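Minutes — Route and Stops Working Group, Meren Touring Club
November meeting, back room of the Kasprzak guest house, start 18:30

**Present:** Si-eun Noh (chair), In-ho Shim (minutes), five ordinary members
**Apologies:** two received before the start

**1. Minutes of the last meeting**

Agreed with one correction. Under item 4, "Itura ferry" should read "Itura bus". The ferry does not run outside the summer timetable.

**2. Matters arising**

2.1 The key to the map cupboard has been returned.

2.2 The request to Tralton station for a left-luggage area has been answered. The station will not provide one. Members arriving by train must carry their bags or leave them at the guest house, which accepts them from 14:00.

2.3 The old route sheets have not yet been withdrawn from the website. Carried forward. Action: IS.

**3. Spring tour: route**

3.1 SN presented two versions of the Tralton to Itura route. Version A follows the valley road throughout. Version B leaves the road after the second bridge, crosses the ridge by the quarry track and rejoins the road above Itura. Both start at the station and finish at the harbour car park.

3.2 Version B has 830 metres of climbing in total, most of it before the midday stop. Two members asked whether the quarry track is open to the public along its full length. SN has walked it as far as the upper gate, which was unlocked. The section beyond the gate is marked as a public path on the current map but not on the previous edition.

3.3 A member noted that the valley road has no footway between the mill and the Meren turning, and that lorries use it on working days. Version A would need an early start on that section.

3.4 Agreed to take Version B as the main route and keep Version A in reserve for poor weather. The choice on the day rests with the tour leader and is to be made before the party leaves the station.

3.5 SN to write to the quarry office about the upper gate. If there is no reply before the next meeting, the route goes back on the agenda.

**4. Stops**

4.1 The midday stop was discussed at length. The chapel has shelter and a tap but no seating. The viewpoint has benches and no water. The chapel was preferred, six in favour and one against.

4.2 The roadside giant boot outside Meren was proposed as an extra stop. It is on the line of both versions, with a lay-by large enough for the support van. Agreed, limited to 12 minutes.

4.3 The museum at Itura closes at 16:00 in spring. On present timings the party would reach it too late. Removed from the printed programme. Members who wish to visit may take the earlier bus from Meren at their own expense.

**5. Numbers and transport**

5.1 The limit for the tour is 33 places, set by the return coach. The support van does not count towards this figure, as its seats are kept free for anyone unable to finish.

5.2 A waiting list will be kept in order of payment received. A place given up in the final week will be offered to the list, and the fee repaid only if it is taken.

5.3 The coach firm has asked for a single pick-up point. The harbour car park was confirmed. The coach leaves at 17:45 and will not wait.

5.4 It was asked whether dogs may travel on the coach. They may not. To be stated on the booking form.

**6. Route notes**

6.1 IS circulated a draft of the printed notes. Distances are in kilometres, heights in metres, and each turning is numbered. Members asked for larger type and for the two versions to be printed on separate sheets.

6.2 The grid reference for the chapel was wrong in the draft — it gave the farm on the opposite bank. Corrected at the meeting.

6.3 It was suggested that the notes mention the origin of the boot. Three different accounts are in circulation and none has a source. Agreed to give its location only.

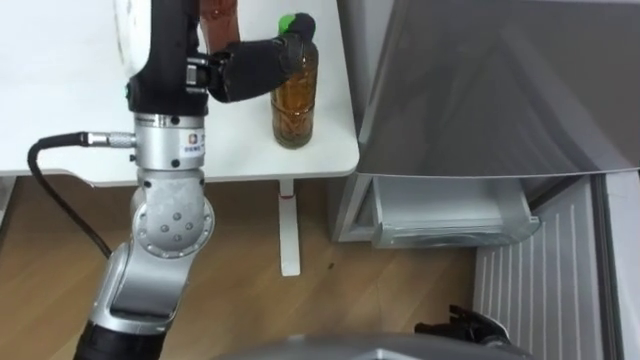 *Glass jar with green cap, held in the gripper at the table.*

**7. Equipment**

7.1 The club has 5 two-way radios. One does not hold its charge and is to be replaced. The remainder will be shared between the leader, the back marker and the van, with one spare.

7.2 The first aid kit in the van is to be checked against the list inside its lid. Action: SN.

**8. Any other business**

8.1 A member asked whether the working group would consider an overnight tour next year. To be put on the agenda once the spring tour is complete.

8.2 The guest house has asked that chairs be stacked after meetings.

**9. Next meeting**

Same place, 18:30, date to be circulated by IS with the revised route notes.

Meeting closed at 20:10.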